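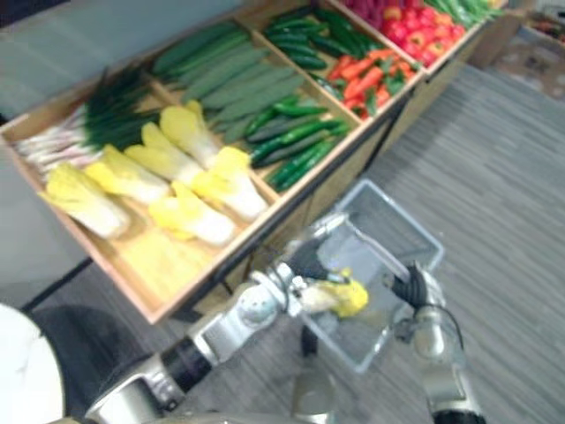
Napa cabbage, green onions and cucumbers in the divided wooden crate. Itstead store, produce aisle.

Loose vegetables are back, and so are my doubts

The Itstead store has swapped its wrapped vegetables for open wooden crates, and the January flyer would like us to be thrilled. "Market freshness, every day," it says. I've been buying vegetables there for eight years and I went in prepared to grumble.

First, the good part. The crates look nice. Napa cabbages share a bin with green onions, cucumbers have a spot behind the small dark green peppers, and the long red and orange peppers get a compartment to themselves and some darker green ones. Tomatoes are piled up farther along. You can pick out the one cabbage you want, and I'll admit I liked that.

Now the rest of it. A wooden crate doesn't keep anything fresh. Cabbage is a tough customer and will put up with a day on display, but green onions go limp fast without cold or a little water, and I saw no sign posted about how often they get changed out. I asked at the counter and was told "regularly." Regularly could mean anything.

Then there's the price. The flyer says loose is cheaper, and on cabbage it may be if you pick a small one. On peppers I couldn't tell, as the old bags were sold by the bag and the new ones go by weight. The Trevenbridge store made the same switch and went back to bags for its salad greens after 2 months, which the flyer doesn't mention.

If you shop there, a few habits will help. Press the base of the cabbage and put it back if it gives. Look at the cut ends of the onions before the tops. Take tomatoes from the side of the pile, carefully, and weigh everything yourself before you get to the register.

I'll go again next week, later in the day, when the crates have been picked over. Reader reports on the green onions are welcome.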